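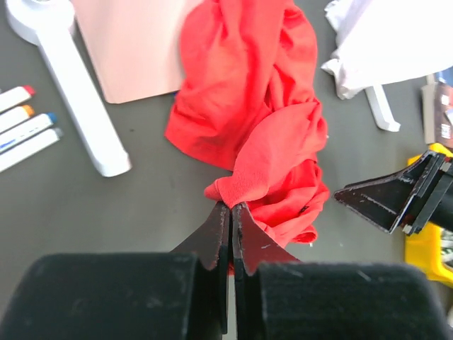
One of the red pieces, bunched lengthwise, with the lighter color along the ridges.

Brilatau Community Help > Laundry and Fabric Care > Creasing and shape

Red cotton knits come out as a long twist, sharp creases, paler on the folds. Wash problem or dryer problem?

basement_laundry

I wash a batch of plain red cotton jersey for a community sports program. Mostly T-shirts, plus a few pieces of the same fabric without sleeves. All bought from Bhuiyan in one order, same dye lot according to the packing slip. Label says 100% cotton, machine wash warm, tumble dry low, no bleach.

Two things have developed since June and I would like to know if they are related.

First, the pieces tend to come out of the dryer as a rope. When I pull one loose it stays in a long bunched mass, and the creases running along the length are still visible after I lay it flat and smooth it by hand. Folding takes much longer than it should, and the creases are still there when the shirts are handed out.

Second, the raised part of each wrinkle looks lighter than the rest, a slightly pinkish red, while the inside of the folds looks deep crimson. I can't tell if this is color loss from rubbing or only how the fabric reflects light. Both things show fairly well in the photo at the top.

Setup:
Washer: Lurka front loader, normal cotton program, 58 minutes, highest spin.
Detergent: Murnex liquid, amount on the cap line for a full load. No softener.
Dryer: vented, electric, "cotton dry" sensor setting.
Load: the drum is filled to the top of the door opening, pushed down a little.
Time in dryer after the end signal: anywhere from a few minutes to overnight.

The earlier shirts from another supplier did not do this, but they were a polyester blend, so I don't know if the comparison is worth anything. I would prefer not to iron. Is there a setting I should change, and is there a way to test for color loss at home?

Edit: the side seams have also started to move toward the front on some of the shirts. The hem is no longer straight when the shirt is laid out by the shoulders. Not sure if that belongs in the same thread.

creaseline

These are three separate problems with some overlap. I will take them in order.

1. The rope and the creases

Cotton takes a set when it is bent while damp and then dried in the bent position. Polyester resists this much better, which explains the difference between the old shirts and the new ones. The comparison is useful to that extent.

In your setup the creases are most likely formed in the washer and fixed in the dryer. A packed drum does not let pieces move past each other. They wrap around one another during the wash, the high spin presses them against the drum wall in that position, and then they go into the dryer as a bundle. The outside of the bundle dries first. The sensor reads the outside, ends the program, and the inside finishes drying without movement from leftover heat. Leave that overnight and the creases are set.

Changes, in the order I would try them:

Reduce the load. For jersey I fill the drum to two thirds, measured dry, without pushing down.

Lower the spin by one step. If your Lurka lets you choose the speed in steps of 200 rpm, drop it by that much and compare. Drying takes longer. If the creases don't improve, go back to the old speed.

Separate the pieces between washer and dryer. Hold each one at the shoulders, snap it downward once or twice, and drop it into the dryer loose. This makes the most difference for the least cost.

Stop the dryer partway through and pull apart anything that has bunched. Once is enough for a load of that size.

Take the load out at the signal. If you can't be there, use the anti-crease tumble if the machine has one, or start later so that the end falls at a time when you can.

For pieces that are already creased, you don't need to wash again. Mist them with water until they are evenly damp to the touch, tumble on low for 10 minutes, and lay them flat while still warm. An alternative is to put one fully wet towel in with a small number of dry shirts. It works, but the dampening is uneven and I prefer the spray bottle.

2. The lighter ridges

From the photo alone I would say light. The pale areas are along the tops of the wrinkles, where you would expect a reflection, and the dark areas are inside the folds, where you would expect shadow. Saturated red shows this strongly. That does not exclude wear, because abrasion also happens on ridges, so do the test.

Lay the piece flat and pull it smooth. Look at it straight down in daylight, then turn it a quarter turn and look again. A reflection changes or disappears. Worn lines stay in the same place on the fabric, and you will be able to follow them with a finger.

If there are real lines, they come from rubbing along a crease that stayed in one position during the wash. Turn the shirts inside out before washing and use the smaller load described above. Lost dye will not come back.

To check for bleeding, which is a different matter, press a damp white cotton cloth on an inside seam for a minute. Any pink on the cloth means there is still loose dye, and these should be kept apart from light colors.

3. The side seams

This is called spirality or torque. It comes from the twist in the yarn and the way a single jersey is knitted, and it appears as the fabric relaxes in the wash. The washing program affects how soon it shows, but the cause is in the fabric. You can pull the shirt square while it is damp and dry it flat, and it will look correct until the next wash. I would not spend time on it for sports shirts. If the amount is large on shirts that are nearly new, raise it with the seller.

hardwater_county

Too much detergent. Cap lines on these bottles are for heavy soil. Use half and run an extra rinse. Residue makes the cotton stiff and stiff cotton creases more. I had the same thing with towels.

Also hang them on hangers straight out of the washer and skip the dryer completely.

basement_laundry

Reply to both. I did the daylight check on the worst piece. When I turned it, most of the pale lines went away. One stayed, a short line near the hem, and I can feel a slight roughness there. So mainly reflection, with a little wear. The damp cloth test left nothing on the cloth.

I don't have the space for hangers. The room has one rail and it is used for the uniforms.

I ran one load at two thirds with each piece snapped out before drying, same spin as before. Clearly better. The long creases are gone from most of them after smoothing by hand. The sleeves still come out folded under themselves, especially when the shirt is inside out. Will try the lower spin next. Does turning them inside out make the sleeve problem worse? It seems to.

creaseline

Yes, somewhat. The sleeve gets pushed halfway back through the armhole and dries in that position. Wash inside out, then turn right side out when you snap them before the dryer. The rubbing that matters for color is mostly in the wash, so you don't lose much.

Regarding the detergent comment above: residue can make fabric stiff, and checking the dose is reasonable, but it would not produce a rope. Change one thing per load or you won't know which one helped.

flatfold31

Adding something on folding, as the original post mentions the time it takes. Do not try to fold directly from the bunch. Find the two shoulder seams first, pick the shirt up by those, and let the body hang for a second or two. Then lay it face down and sweep the palm from the collar to the hem, once on each side of the center. Pulling on the hem corner to open it stretches the jersey and leaves a point that won't lie down.

For the shirts with twisted seams, line up the fold from the shoulders and ignore the side seams. The hem will be slightly off at the bottom and you can put that on the inside of the last fold.

Stack no higher than you need to. Light pressure overnight removes what is left of the small wrinkles, but a tall pile puts hard edges into the shirts at the bottom, and with cotton those show for a while after the shirt is opened.

basement_laundry

Lower spin tried. Drying took longer, 31 minutes more on the sensor program, and I could not see a difference in the creases compared with the load before. Going back to the higher spin and keeping the smaller load and the snapping. Turning them right side out before the dryer fixed the sleeves on all but a couple. Marking creaseline's first reply as the solution. I will write to Bhuiyan separately about the seams.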